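Teaching by Hand: Work Roles at a Demonstration Recording Site

Student project report, Work and Organization module
Submitted by Jummai Briggs
Project adviser: Chiamaka Onuoha

1. Background

This report presents the results of a workplace study carried out at Kusuma, a contract firm that prepares training material for robot handling systems. The firm's main customer during the study period was Wuvbridge, a developer of automated packing cells for fresh food. Kusuma does not build robots. Its product is recorded demonstrations, in which employees carry out short handling tasks with hand-held grippers so that the motion can later be used to train a machine.

The study began in February and covered one recording floor over two project phases. Its purpose was to describe how the work is organized, how it changed when part of the checking was automated, and what those changes meant for the employees concerned. Technical performance of the finished robot systems was outside the scope of the project.

2. Method

Three sources were used. The first was direct observation of recording and review work. The second was a set of interviews with operators, reviewers and the shift supervisor. The third was the firm's own session log, from which names had been removed before it was released to the project.

Interviews were held in a side office and lasted up to 80 minutes. Participants were told that their answers would not be passed to management in a form that identified them. Two employees declined to be interviewed, and their work was not observed. The log extract covered 1,625 recorded demonstrations, of which 145 had been rejected at review and assigned for repetition.

3. Organization of the work

A demonstration begins with a task card. The card names the objects, the starting arrangement and the required end state. Cards in the food series call for soft items such as berries and for ordinary tableware. The operator sets out the objects, takes a gripper in each hand and carries out the task at a steady pace. Marker cubes on the grippers allow their position to be followed by the tracking software.

Operators are asked to vary their approach between repetitions. According to the supervisor, a series in which every grasp is made from the same angle has little value to the customer. Tasks are also moved among different surfaces, including tables and the floor, and recording continues while other employees are at work nearby.

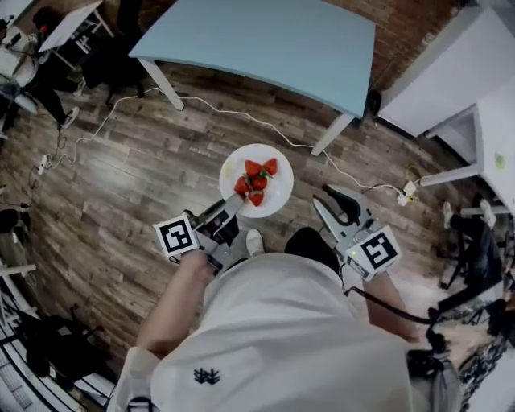 New operators receive two days of instruction. Most of those interviewed considered this sufficient for rigid objects and too short for fruit. Closing a gripper on a soft item demands a light and even pressure, and the operator does not have the sense of touch that bare fingers would give. One operator described the first week as "learning to use somebody else's hands." Another, who had previously worked in a packing hall, said that she had to slow down movements she had made without thinking for years.

4. Introduction of automated checking

Before the change, every recording was watched in full by a reviewer, who accepted or rejected it and wrote a short comment. In the second phase the firm introduced Brollard, a software tool that checks each recording for lost tracking, missing time segments and incorrect length. Recordings that pass are sent to a short human review. Recordings that fail are returned directly to the operator's queue.

Before the tool was introduced, the review group had four members. It was then reduced to two. The other two were offered positions as operators, and both accepted. Their pay grade did not change, but both reported that the new work was more tiring for the wrists and knees, and one stated that she would have preferred to remain in review.

The supervisor's own work also changed. He had previously spent much of each morning assigning recordings to reviewers. This is now handled by the tool, and he reported having more time on the floor.

5. Findings

5.1 Feedback. Operators now learn of a rejected recording within minutes. Under the earlier arrangement they often learned of it on the following shift. All operators interviewed regarded this as an improvement. Several added, however, that the tool gives only a code, while reviewers had given advice. A code for lost tracking does not tell the operator whether the wrist was turned too far or the marker was covered by a sleeve.

5.2 Pace. The tool displays a running acceptance rate, which stood at 88 percent for the floor when it was first shown. The supervisor stated that the figure was not used to assess individuals. Operators nevertheless said that they watched it closely, and three reported avoiding difficult grasps late in a shift in order to protect it. This conflicts with the instruction to vary the approach.

5.3 Skill and recognition. Experienced operators have detailed knowledge of how objects behave, yet the task card has no field in which to record it. Useful observations are passed on by word of mouth or through Sender, the firm's internal message board, where they are soon buried under scheduling notices.

5.4 Expectations. Operators were aware that their recordings may contribute to automating packing work. Opinions differed. Some saw the matter as remote from their own employment. The former packing employee said that she thought of her old coworkers often, and that she hoped the machines would take the cold-room shifts first.

6. Recommendations

The project proposes that a reviewer's comment be restored for any recording rejected twice, that the running acceptance rate be removed from the operator display, and that a notes field be added to the task card. It further proposes a third day of instruction for the food series and a fixed rotation between floor and table tasks, to be agreed with the operators.

Management has accepted the notes field and the rotation. The remaining proposals were under discussion when the project period ended.

7. Limitations

The study concerns a single site and a small group of employees. The log extract did not allow rejections to be separated by task type, so the operators' view that soft objects are harder to handle could not be tested against the record. Interviews with Wuvbridge staff were requested but could not be arranged within the project period.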